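Braretport > Store Fixtures > Gray Shelving > Gallery

Gray shelving, stocked bay

The bay is set up for mixed goods: soda up top, snacks in the middle. Tier spacing follows the tallest item in the group - a bottle with its cap on, plus room for a hand. Upright canisters need gaps between them or they get pulled out in pairs. The Pludetti layout sheet allows 184 mm of free height over short cans, and we kept to it. Pictures from Thu 8 February.
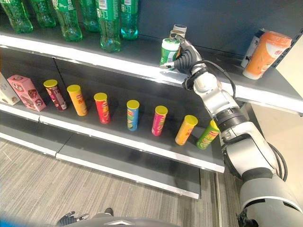
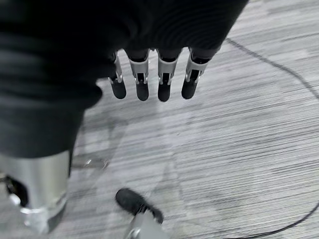 Reader comments

Pavliuk: We run the same kind of bay with chip canisters on the middle tier. The end ones always tip once a row is half sold. A divider every 4 canisters fixed most of it.

Flistano Supply: Dividers work if the shelf has a front lip to clip to. On ours the clips slide. We went to a rubber mat cut to 600 mm and the canisters stay put, though it has to come out for cleaning.

Unsigned: What do you do with the bottles? Round bases creep forward on a painted shelf. I keep them 2 deep and no more.

Pavliuk: Same mat, upper tier. Shorter piece.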